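Recording dish rack episodes for the Fovura arm
Written by Yevhen Shevchuk, last edited in September

In this guide I explain how we record examples for the plate task in our kitchen. You need the arm already calibrated and the Ostapchuk recorder installed. If you have not done this, please read the setup page first.

1. Prepare the counter
Put the rack where the arm can reach its far corner without straightening the elbow. Mark the position of the tray with two small pieces of tape. Use plates of different colours. When all my plates were white, the policy learned very badly where one rim finishes and the next one begins.

2. Check the wrist view
Open the preview and move the gripper by hand to the start pose, beside the front corner of the rack and over the tiles. One finger must stay in view at the bottom right. The plate rims and the top rail must be visible too.

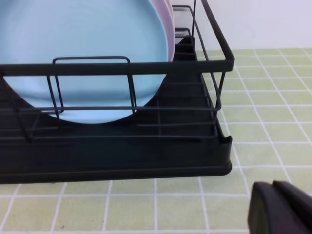

If the preview is too dark inside the rack, turn on the ceiling light, but do not change the exposure in the middle of a session. I did this one Wednesday and had to throw away 71 episodes.

3. Record
Press the pedal, wait for the beep, and do one movement only: take the front plate, lift it above the divider, put it on the counter, go back to the start pose. Press the pedal again. Move at the speed you would like the robot to have. If you touch the rail with the plate, finish the movement anyway and give it the label "contact". These episodes are useful later.

After every 4 episodes, change the order of the plates.

4. Review and upload
Watch each episode at double speed in Clerkach. Delete those where your own hand comes between the camera and the rack. Then export to the Pakberg folder and write the number of episodes in the log. Our set has 814 at the moment, and the training script reads all of them except the ones labelled "skip".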